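Questions we are often asked
Hastbridge Guest Kitchen and Rooms

Please read this page before you write to us. Most of the answers are already here, and it will be quicker for you. If your question is missing, the address for messages is at the foot of your booking letter.

When can I arrive?
Rooms are ready from 15:00. If your train comes earlier you may leave your bags in the hall cupboard, which has a key. Ask for the key at the desk. After 22:00 the desk is closed and you come in with the door code. We send the code on the morning of your arrival and not before, so please do not worry if you have not received it the previous evening.

When must I leave?
By 11:00. In August we are full nearly every night and we cannot make exceptions. In the other months, ask us and we will see.

How do I find the house?
From the station take the bus in the direction of Trosa Street and get off at the second stop after the bridge. The fare machine on the bus does not give change. On foot it is 30 minutes, uphill in the last part. Some maps show our entrance on the wrong side of the building. The correct door is the green one beside the bicycle shop.

Which kitchen may I use?
There are two. The small kitchen upstairs is for tea, breakfast and warming food. The large one on the ground floor is for real cooking and you can use it from 7 in the morning until 21:30. On the days when a cooking evening takes place, the large kitchen is closed to other guests from 16:00. The list of evenings hangs on its door.

Is there food in the house?
Salt, oil, sugar, tea and dried pasta are free for all guests. Everything else you bring yourself. If you finish something from the common shelf, please write it on the paper next to the fridge. We do the shopping in the mornings and we read this paper before we go.

How should I mark my food?
With your name and the day you leave. Labels and a pen are in the drawer under the kettle. Food without a label is removed when we clean the fridge, and we cannot pay you back for it. This also concerns food in the freezer, where we have had several misunderstandings.

What are the cooking evenings?
They are small dinners where guests cook together and then eat at one table. Gintarė Raudsepp leads them. She chooses the dish according to what the market has, so we cannot tell you the menu a long time before. You pay at the desk on the same day, and the price includes the ingredients but no wine. You may bring your own bottle.

I have an allergy. Can I take part?
In most cases yes, but tell us when you put your name on the list, and not when everybody is already cutting onions. The kitchen is shared, and nuts, flour and milk are used in it every day. We can cook a dish without them, but we cannot promise that there are no traces. If your allergy is a serious one, please speak with Gintarė first.

May children come?
Children are welcome in the house. On the cooking evenings they must stay beside an adult who is responsible for them — the stove is a gas one. We have two high chairs and one travel cot. Reserve the cot together with your room.

Do you accept dogs?
One dog per room, in the ground floor rooms only. Dogs do not come into the kitchens. Cats unfortunately not.

How does the washing machine work?
It takes tokens, which you buy at the desk. Choose the programme first and put in the token after. If you do it in the other order, the machine keeps the token and does not start.

Can I cancel my booking?
Yes. If you cancel seven days or more before arrival, you receive all your money back. Later than this, we keep the price of the first night. Bookings made through Jorel follow the rules of Jorel, and you must cancel with them, as we do not see your payment.

Is there somewhere to eat nearby?
Ķēniņš, on the corner, serves soup and hot dishes until 20:00. It is closed for part of the winter, so look at the notice on their door.

What is room 515? The house does not have five floors.
It is the garden room. The number came with the door, which was bought second-hand, and we have kept it — please do not look for a lift.

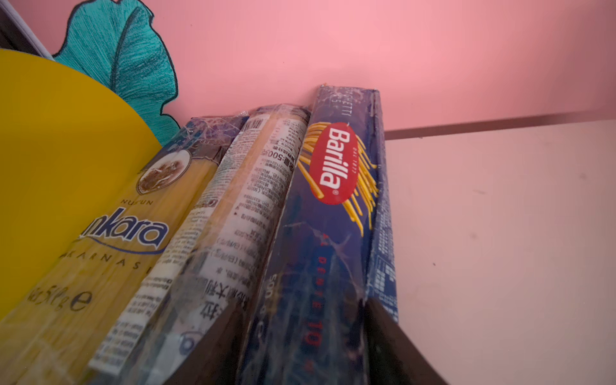
Dried pasta, free for all guests.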